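Danai Liapis does not own a car, which she considers the only qualification for writing about grocery shopping. Her column for the Carkside weekly has run for 20 years, and most of it has been about carrying things home.

"People write about cooking as if the food arrived by itself," she says, pouring tea into a mug with no handle. "I live up 40 steps. I have opinions about melons."

She has opinions about most produce. Apples she calls luggage. Lettuce takes up a whole arm and weighs nothing, "like a hat somebody asked you to hold." She speaks of bananas with the tenderness other people keep for difficult sons.

"You put them on top, and by the second landing they're on the bottom. I've tried everything. I tried wearing them."

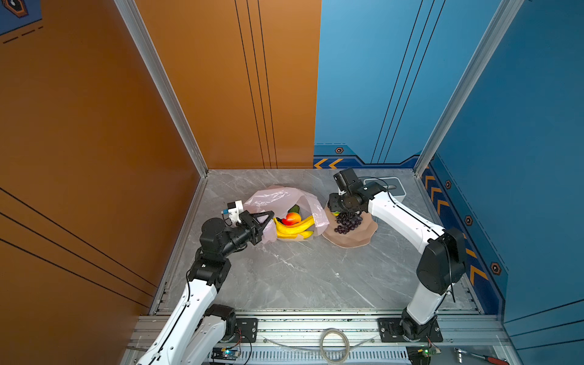 Bananas and company, in a pink bag.

Her editor, Reiko Miyazaki, once asked for a column on something other than shopping. Liapis turned in 1,919 words on waiting for the bus with a pineapple. It ran in December, uncut, and drew 2 letters -- both from the same man, the second one correcting the first.

Would she move to the ground floor, if one came up?

"One did come up. I went to see it." She turns the mug around, looking for the side that doesn't burn. "Very nice kitchen. Lots of light. I stood there and thought, well, what would I complain about?"

She took the stairs home. She had a cabbage with her at the time.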